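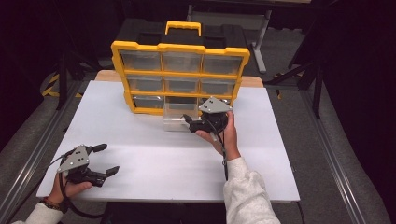
Drawer task with two hand-held grippers and a nine-drawer parts organizer.

Komell Bench Practice Kit for Hand-Held Grippers

Category: Robotics > Good Practice > Bench Setup

The Komell kit is a written practice set for teams that record small-parts work with paired hand-held grippers. It contains the Otham bench sheet, 40 laminated task cards and a log book with room for 700 entries. Grippers and organizers are not included.

Bench rules

Use a plain white board over the table. Stand the organizer upright toward the back with the drawer fronts facing the operator. Route both gripper cables down off the front of the board and check them for slack before each run. Sleeves and jewelry are covered in section 16 of the bench sheet.

Drawer handling

Hold the drawer by its side walls. Set it flat on the board before reaching inside. Log the slot by row and position, counting from top left. A drawer that drops or tips ends the run, and the entry is marked void.
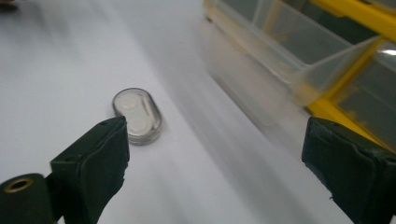
Small clear containers need their own line in the log. Transparent walls are hard to pick out against a white board, so place the container clear of the organizer and approach with the fingers open. Close slowly. If the container slides, open the fingers and start the approach again. Do not push it along the board to a better spot.

Finger pads are inspected at the start of each shift. Replace any pad that is torn or lifting at a seam.

Revision

The current edition was edited by Isla Donnelly and replaces the November edition. Log books from that edition may be used until full. Order code: Gemirari 517.

Last updated: May 4, 2023
3 shares | 0 comments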